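Review: Fosura room-setting arm at the Conduston training centre

Equipment and Workplace Reviews, Trokcombe Centre for Working Life

The Fosura is a mobile arm with a two-finger gripper, sold to organisations that rearrange the same rooms again and again. It is offered for schools, conference venues and shared offices, where staff spend part of each day moving chairs and desks between one booking and the next. This review covers the Fosura as used at the Conduston training centre, a site with several teaching rooms and a small facilities team working across two shifts. The Centre was given access to the rooms, the shift records and the staff over one spring term. The supplier had no sight of the text before publication.

Members will find general guidance on choosing automated equipment elsewhere on these pages. The present review is concerned with what the machine does in an ordinary working week and with the effect of its arrival on the people who previously did the whole of the job by hand.

What was reviewed

The site uses two units, both supplied with the standard gripper. Each is assigned a room plan, which the operator selects from a tablet. The unit then works through the furniture in that room and sends a message when it has finished or when it requires help. Plans are drawn up by the facilities team themselves, using a layout tool that most staff were able to use after a morning's instruction. The tool is clear, although it does not allow a plan to be copied from one room to another, and this ought to be corrected.

Chairs on castors are the bulk of the work. They are light, they roll, and they are seldom left where the last group found them. The Fosura does not lift them. It takes hold of some part of the frame or seat and draws or pushes the chair along the floor to its place.

Handling of chairs

The gripper closes on narrow parts more reliably than on broad ones. Bars, bands and the edges of frames suit it well. Padded seats and armrests suit it less well, and the team has learned to mark the preferred holding point for each type of chair when entering it in the system. The site owns three types of chair, two of them bought before the present management, and the oldest of these has never been handled to a satisfactory standard. The team now sets those chairs out by hand. 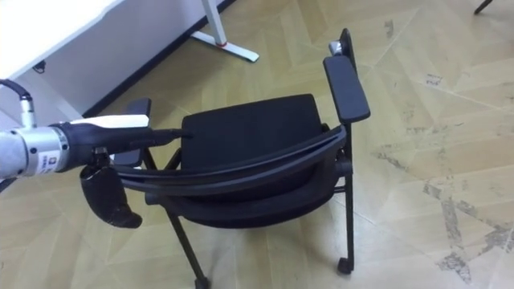
The gripper at the curved frame of a black chair on castors, with a white desk behind.

Over the weeks of the review the units were asked to complete 426 room changes. The Centre did not attempt to time each of these against manual work, as the rooms differ too much for the comparison to be fair. It can be said that a unit is slower than an experienced member of staff in every room on the site. Its advantage lies in working through the early evening, when the teaching rooms are free and the team is occupied with deliveries and locking up.

Floors deserve a mention. Purchasers with soft or recently finished flooring should ask for a trial in their own rooms before signing, and should inspect the castors on their chairs first. A stiff castor that a person would notice and free with one foot will simply be dragged by the machine.

Noise is modest. Staff in adjoining offices raised no objection, though the warning tone that sounds when a unit leaves a room was thought too loud and has been turned down.

Effect on the facilities team

No post was removed when the equipment arrived, and management gave a written undertaking to that effect before the order was placed. The Centre regards this as good practice and would advise other employers to do the same.

The content of the work has nevertheless changed. Staff on the late shift spend less time pushing furniture and more time checking rooms, answering messages from the units and preparing plans. Several described the physical relief as considerable, in particular those with existing shoulder or back complaints. Others were less content. Setting out a room was one of the few tasks done in pairs, and the late shift is now a quieter and more solitary one. The team leader has responded by bringing the Monday planning session into working hours and holding it with both shifts present, an arrangement staff spoke of with approval.

There is also the matter of interruption. A unit that cannot complete a task sends a message to the duty tablet, and whoever carries the tablet must leave what they are doing. In the first weeks this fell repeatedly upon the same few people. A rota has since been agreed. Employers should settle this point before the equipment is switched on, and should recognise the duty in the grading of the job.

Training was provided by the installer, Hervieu, and was competent as far as it went. It dealt fully with emergency stops and charging. It gave little attention to judgement: when to step in, when to let the unit try again, and when to abandon a plan and finish by hand. Staff worked these matters out among themselves and have written a short guide, now kept with the tablet.

Rating

The Centre scores equipment out of one hundred in each of two categories. The Fosura receives 63 for performance, with marks lost for the older chairs and for the limits of the layout tool. It receives 60 for effect on working conditions. That second score would have been higher had the message duty been properly planned from the beginning.

The equipment is recommended to sites with one or two types of chair, level floors and rooms that stand free for several hours at a time. Sites that turn rooms round between morning and afternoon bookings should continue to rely on their staff. Members wishing to see the assessment form used for this review may request a copy from the Trokcombe office.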